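Gripper trials: Flirnero vs. Lungu 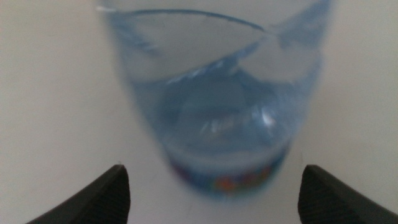
Two weeks into the gripper comparison and the Flirnero fingers are ahead – 322 grasps logged, 9 drops. The Lungu pair is still waiting on a mounting plate, so no numbers there yet. Clear plastic is the hard part. Wrist camera goes soft up close, and on a thin, creased bottle like this one about all it gets to work with is the glare and the printed band near the base. So Trinidad Bañez has the Plalana controller aiming for the label first, fingers either side, then close slow. Better than going for the middle. Force limit still needs tuning, crumpled ones give way diffrently every time.

Next up: same bottles, Lungu fingers, same 2000-grasp target. Should be done by July if the plate shows up. Got odd shaped empties? Drop them at the Flirnness bench, caps off please.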